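Flasard opens its handover tool Pluvex to small and medium-sized teams

Last updated: 26/09/2020

Flasard, the company behind the shift planning service Stedier, announces that its new product Pluvex is now open to all customers. Pluvex is a written handover tool for teams whose members do not work at the same hours. It helps a person who finishes the day to pass open work to the person who starts it, without a call and without a long chain of messages.

The product was tested since February with 46 teams. Most of them have members in at least two time zones, and many of them had no office before this year either. During the test these teams wrote 2,150 handovers in Pluvex. Flasard used their comments to change the first version quite strongly, and two functions that were planned from the beginning were removed.

How a handover works

A handover in Pluvex is one page. The person who ends the shift fills in what is open, what is blocked and who is waiting for an answer. There is also a free field for everything else. The page cannot be sent before each open item has a name next to it. The person who receives it must accept the items one by one, or return them with a short comment. Until an item is accepted, it stays with the first person, and both can see this.

"In the first months we did not have the rule with accepting," says Līga Org, head of product at Flasard. "People sent the page and went to sleep, and in the morning the item belonged to no one. The teams asked us to be more strict. I was surprised about this, because usually customers ask us for less clicking. But they told us that one click in the evening is cheaper than one hour of searching the next day."

A handover can be written in advance and kept as a draft during the whole day. Many test teams work in this way. They keep Pluvex open beside their other programs and add a line when something happens, so at the end of the shift the page is nearly ready. For teams which already use Stedier, the name of the next person is filled in automatically from the plan.

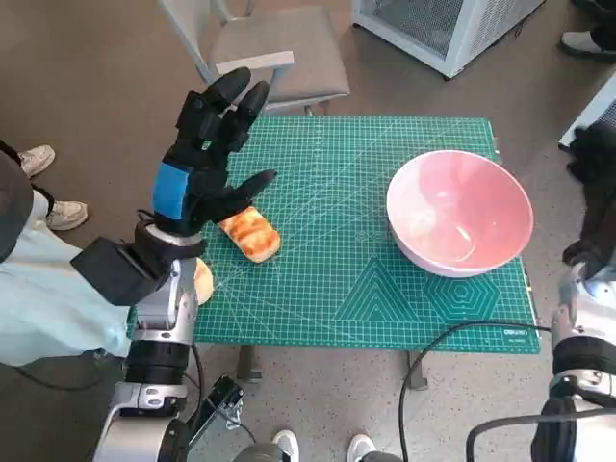

Pluvex also gives each team a small library of templates. A support team needs other fields than a team of translators, and a team which prepares online shop pages needs again different ones. In the template for product pages, for example, every item has a line for a short plain name, and the guide asks the writer to put there what a colleague would say aloud, such as "toy bread roll, long, golden-orange with browned streaks", and to keep the article number for the line under it. This sounds like a small thing, but in the test the item names were the most frequent reason for questions between two shifts. Templates can be copied and changed by every member of the team, and the older version is always kept.

Search and history

All handovers stay in the account and can be searched by person, by word or by day. When an item was passed on several times, Pluvex shows the whole way of this item on one line. An item which was passed on 5 times without any change is marked in yellow. Flasard decided not to send any alarm to managers in this case. The mark is visible for the team only, and the team decides itself if it wants to talk about it.

There is also no counter of how many items a person has closed. Some customers have asked for it, and the answer for the moment is no. "We make a tool for passing work to a colleague," says Līga Org. "If people feel that they are measured in it, they will write less, and then the next person knows less. We have seen this in other tools and we do not want to repeat it."

Languages and access

Pluvex works in the browser and needs no installation. The interface is available in English, Latvian, German and Polish. A team can write its handovers in any language, but the search works best at present in these four. A reading view for phones is included. Writing on a phone is possible too – the longer templates are however not so comfortable on a small screen, and Flasard plans to improve this with the next larger update.

Each handover can be exported as a text file. Customers who stop using Pluvex can download the complete history of their team before the account is closed.

Help for the first weeks

Together with the training company Palaniappan, Flasard has prepared a short online course for teams that have never written handovers before. The course has four lessons and can be taken by each member alone, at a time that suits them. It does not speak much about the software. The lessons are about how to describe an open problem so that a person who was not there can continue with it, how to say clearly that something is not finished, and what can be left out. The last lesson uses handovers from the test phase, with the permission of the teams and with all names changed.

The course is free for every team which opens an account this year. Team leaders can also book a talk with one of the trainers. These talks are in English and German only.

Price and availability

Pluvex is available from today on the Flasard website. Teams with up to five members can use it without payment and without time limit. Larger teams pay per member and month, and the price list is published on the website. Customers of Stedier receive Pluvex at a reduced price and find it in their existing account under "Products". The 46 teams from the test phase keep their present conditions for one more year.

An account can have over 200 members. For organisations of this size Flasard recommends to divide the account into smaller groups, and the support team helps with this on request.

About Flasard

Flasard develops software for teams that work at different places and different hours. Its first product, Stedier, is used for planning shifts and holidays. All employees of the company work from home, and Pluvex was planned and built in this way from the first day.

Contact for press

Questions from journalists are answered by Līga Org, in English or Latvian. Screenshots and the logo of Pluvex can be requested through the press form on the Flasard website.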